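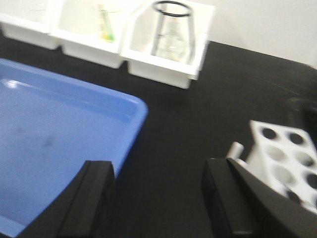 A black bench top, with the corner of a blue tray.

I caught Mirjam Thaler on a Friday, right after lunch, and she was still eating an apple when she picked up. Mirjam runs grants at Skatetti, a small foundation that gives money to civic groups in and near Wendton, and I'd been wanting to ask her about the new small grants round for months!

"We had 442 applications," she told me. "Last time it was a third of that. I read every single one, mostly on my couch."

So what changed? They threw out the old form, she said. It used to run 15 pages, and you needed an audited budget before you could even ask for bus money. Now it's 2 pages and a phone call (she makes a lot of those calls herself).

"People talk differently on the phone. They'll tell you the thing they were scared to write down, like they've got no money for rent in September."

I asked about the smallest award, and she laughed. It was $2,437, to a tenants' group that wanted folding chairs, a printer and a year of hall rental. "They had it down to the last dollar. I loved that. I didn't round it up, either."

Not everyone on her board was sold. Hanne Väisänen, who chairs it, worried that short forms would mean sloppy reporting later on. Mirjam gets that. "Hanne and I went back and forth all spring. She may still be right, ask me next year."

Next up are visits to the new grantees, and she's driving to most of them. I offered her my spare road atlas and she said yes before I'd finished the sentence.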